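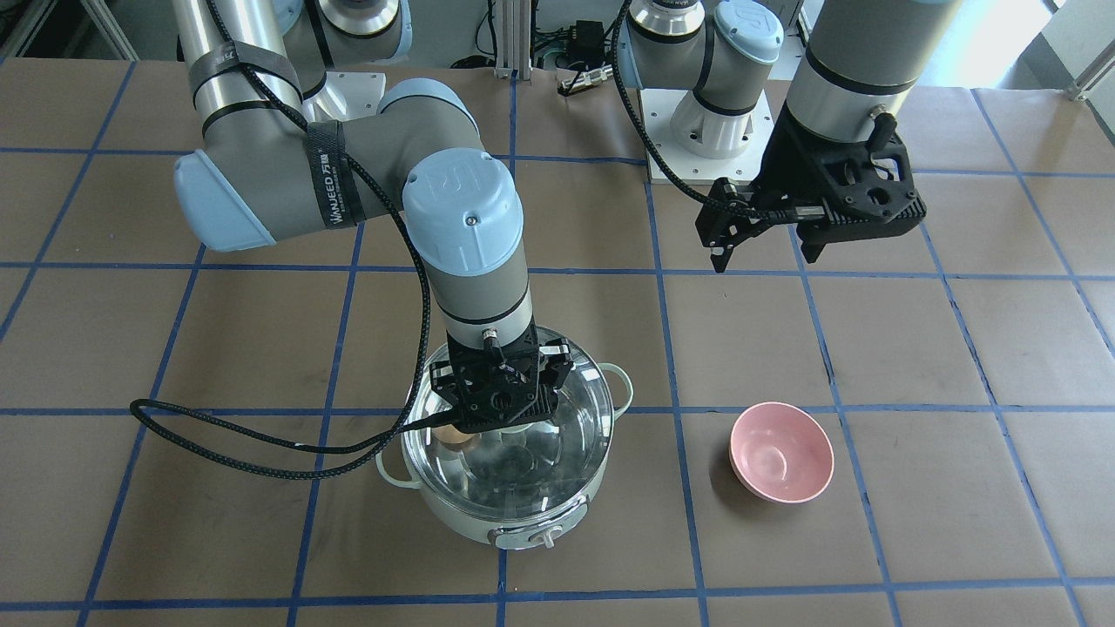

Brown paper with blue tape laid in squares

Marking out a grid on brown paper without ruining the table

I'm covering a dining table with brown paper and want a grid on top so I can lay out quilt blocks before sewing. The table has an oiled finish and was my aunt's, so I don't want glue anywhere near it. The top is 805 mm wide. Does the tape go on the paper only, and how do I stop the paper sliding? I also need to leave it down until the end of the month.

Lama Matar
Edham

Tape on the paper only. Cut the paper long, fold it under the edge of the table and tape it to itself underneath, pulling it snug as you go. Mark your lines in pencil with a long ruler first and put the tape down after. If you start from one edge and work by eye you will be out by the far side. I did a sewing room table this way in December and it stayed put.

Don't iron on it. Heat can go through paper and mark an oiled finish.

Trevor Cheetham

just use a vinyl cloth with squares printed on it, they're cheap
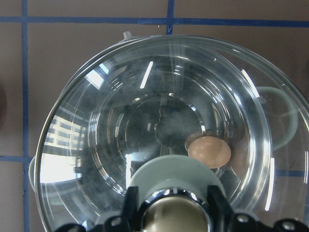

Posted by Grernormont, 2 March 2023

I'd go with Trevor's way. Put something heavy on the paper overnight before you tape, as it comes off the roll curled. A big glass bowl will do, flat side down, or a few books. For 805 mm I would do seven squares of 115 mm, which comes out exact. When you take it up, lift paper and tape together in one go. Peeling the tape first tears the paper and you get bits everywhere.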